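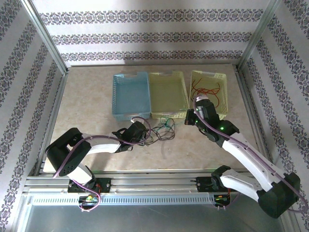

Wire sorting, take two

Back on the two-arm build after a long October. Frame's square finally, arms are bolted down. Baskets go by color, blue one's for black wire. Redid the grip timing at 80 percent speed, was way too jumpy before. Nneka says slower still.
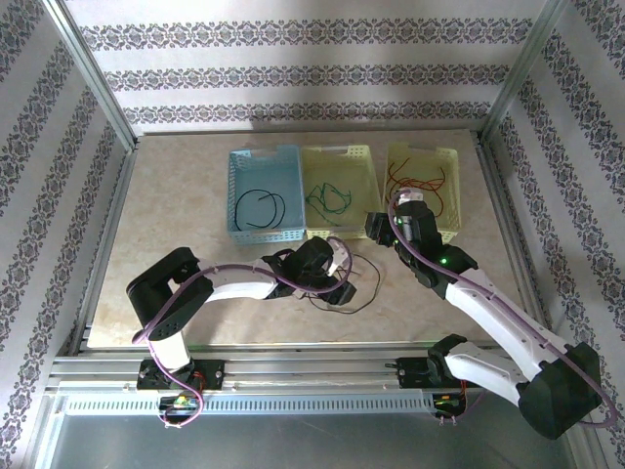 and she's probaly right, loose loops are a pain to pick up.

Yellow fingers

Soft pads, little cutouts. Sylvain wants 5 mm more reach. Maybe.

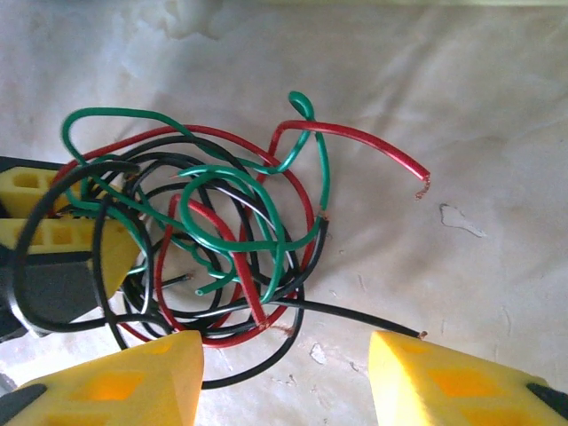 Still to do

Tidy the purple cables. Email Fukero re: spare pads. Sleep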